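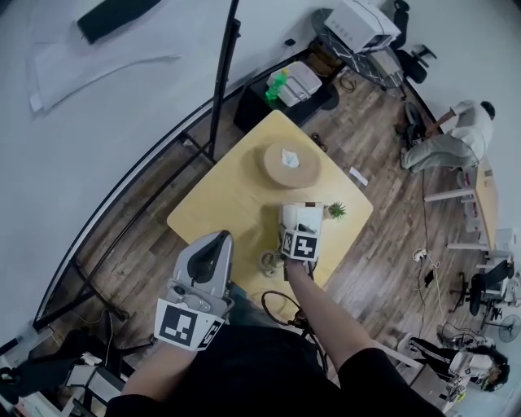 Booster Pump Station Walk-Through, Prisovell Zone
Checklist with my notes, January round

Okay, same list as always, with my comments under each line so whoever does the next round can see what I saw. I do these in the order I walk them, gate first and office last, and I'd love it if you did too, it makes comparing months so much easier! Marks are OK, WATCH or FIX.

1. Gate, fence and lock: OK
The padlock is stiff but it opens. I gave it a squirt of dry lube. The fence on the creek side leans a bit, same as the fall, and I pushed on it pretty hard and it didn't budge.

2. Access path and lighting: WATCH
The light over the side door takes its sweet time coming on (almost 5 minutes, I stood there with my coffee and waited). Please bring a flashlight if you're out there before sunup.

3. Wet floor and trip hazards: FIX
There's a puddle by pump 2 again. I mopped it, did the rest of the walk, came back and there was a new one starting. My money is on the packing, but Jolene Tomoana thinks it's the drain line sweating. Either way I put a cone out and wrote it up.

4. Pump guards and couplings: OK
All guards on, all bolts there. I like to put a glove on each guard and give it a wiggle with the pump locked out. No rattles.

5. Lockout tags and hasps: WATCH
We're down to three good hasps on the board. The rest have gone off to the Tuhumury tank site and not come home. If you've got one in your truck, bring it back, no questions asked!

6. Suction and discharge gauges: OK
Both needles sit at zero when isolated and come back up nicely. The glass on the discharge gauge is getting cloudy, so get your face close and read it straight on.

7. Chlorine room: OK
Fan kicks on with the door switch, sniffed nothing, alarm test was loud enough to make me jump (every single time). Susport came and swapped the sensor before my visit and their sticker is on the housing. The window in the door needs a wipe.

8. Eyewash and shower: FIX
Flow is fine, water is clear, but the dust cap on the left nozzle is gone. I ordered two so we have a spare. Run it until it's clear, don't just tap the handle and call it good, and sign the tag afterward.

9. Electrical panel clearance: OK
Three feet clear in front. Somebody had parked the Edum hose reel there and I rolled it back to its hook.

10. Vault hatch and ladder: WATCH
The hatch holds open on its arm. There's rust on the second rung down, surface only as far as I can tell, and I'd still like Lăcrămioara Lazăr to look at it when she does the confined space gear. I stayed out of the vault this round.

11. Extinguishers and first aid kit: OK
Needles in the green. Kit is missing the big bandages, so I put in a handful from mine.

12. Office and paperwork
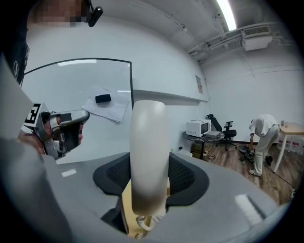

By the whiteboard.

Data sheets are in the binder and the phone list is current. I moved the pump curves to the front, where you can find them without flipping through the whole thing.

Still open from last round: the side door light (item 2) and the hasps (item 5). New this round: the puddle, the eyewash cap and the ladder rung. I'll chase the packing question first and pencil the answer in under item 3.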